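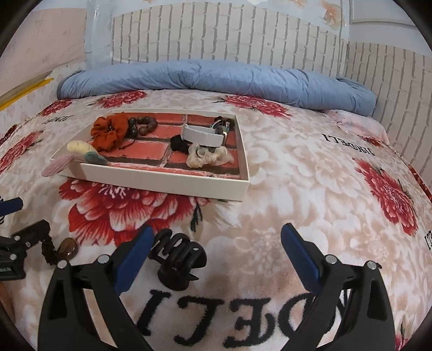 Notice to readers regarding the quarterly clear-out, Tinbridge

2023-05-26

It is my practice to report on the state of this household at regular intervals, and the present entry concerns the storage of small personal articles, a matter deferred since April.

The policy adopted last year required that every drawer in the flat be emptied, sorted and returned to order within a single weekend. That policy has been withdrawn. It took no account of working hours, nor of the volume of hair ties, odd earrings and expired tram tickets that a household of two is capable of accumulating. Under the revised arrangement, one drawer or shelf is attended to each evening for 45 minutes, and work ceases when the timer sounds – whether or not the contents have been put away.

Results to date are satisfactory. Eight drawers have been completed. Items worn at least weekly are kept in shallow open trays, where they can be found before the 7.10 bus. Items not worn in the past 364 days are placed in a bag for the op shop on Nkuna Street, subject to one right of appeal.

My flatmate, Siyabonga Mahlangu, has exercised that right in respect of a conference lanyard from Baltbridge and a beanie purchased in Prurasska during a cold snap. The lanyard was declined. The beanie has been retained pending winter, and I acknowledge that it is a good beanie.

Readers have enquired about lidded boxes. I do not recommend them for everyday articles. A lid invites stacking, and whatever is wanted will be in the bottom box.

The linen cupboard is scheduled next. Correspondence concerning fitted sheets, and in particular any reliable method of folding them, may be left in the comments.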